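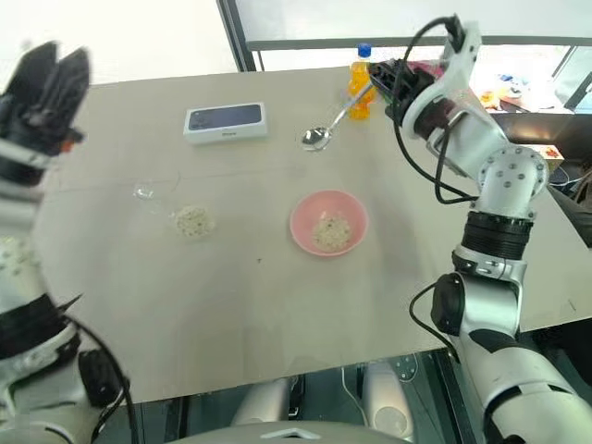

Issue 102, page 20

Two arms, one spoon, and a service contract

Most visitors to the Hinrichs workshop in Piremcombe ask first about the hands. Tormod Aasen, who is responsible for the rental service there, would prefer that they ask about the table.

"The arms you can compare in a catalog," he says. "But what the arms will do on your own table, with your own things, this you cannot read anywhere. So this is what we sell."

The service is called Protlow. A customer rents a two-arm robot for a season, together with training sessions where an operator guides the arms through a task again and again until the robot can try it alone. Hinrichs started to offer it in September, and I came to see it on an ordinary working day, together with Ulla Strömberg, who rents one of the robots for her company Plalladberg. Her company makes kitchen aids for people with weak hands, and she wants to know if a robot can help her to test them.

The task she has chosen is spooning. The right arm holds a metal spoon by the end of its handle, and it must bring pale grains into a pink bowl. For a person this is nothing. I asked Aasen why it is difficult for a machine.

"A block has one position. Grain has no position," he says. "You push it and it goes to the side. Also the spoon is shiny, and a shiny thing looks different from each angle. And when the gripper holds the handle far out at the end, a small mistake in the wrist becomes a big mistake at the bowl of the spoon."

There was grain on the table as well as in the bowl, and Strömberg did not seem troubled by it. She told me that in her first weeks she wanted every session to look clean. Now she asks the operators to continue also when the table is untidy.

"My customers do not have empty tables," she says. "They have a bottle of juice standing there, they have the box from a new phone, a piece of plastic from some packet. If the robot is only good on an empty table, I have paid for a very expensive demonstration."

I wanted to know what she has paid for, exactly. The price for the season is 2433 a month, with the arms, the software and the operator hours in one sum. Transport comes on top, and this was a surprise for her. "It was written in the contract," she says, "but it was written small." Aasen answered that the next version of the contract will have it on the first page.

Her other complaint is about the cables. They hang in loops outside the wrist, and Strömberg would like to have them inside the arm. When she plans a movement, she says, she must always think about where the loop will go. Aasen does not disagree. He says that cables on the outside can be changed by the customer in 20 minutes, and that customers who had a cable fail on a Friday afternoon usually stop to complain about how it looks.

And the second arm? While the right one was busy with the spoon, the left one had its gripper pointing up and held nothing. I asked if one arm would not be enough, and cheaper.

"For this step, yes," says Strömberg. "But the next step is to hold the bowl still while the spoon works. People with weak hands have exactly this problem, the bowl moves away. I cannot test it with one arm."

It is possible to rent a version with a single arm, but according to Aasen there is little demand for it.

Before I left, I asked both of them for the weak point of the service. Aasen said the waiting list for operators. Strömberg thought longer. She said that the reports after each session are made for engineers, and that she needs help from a colleague to read them - "and she also needs coffee for it." She has asked for a one-page summary in normal words. Aasen made a note of this while we were standing there.

Plalladberg has extended the rental for one more season. The step with the bowl is the next one on the plan.

Text: Borghild Rønning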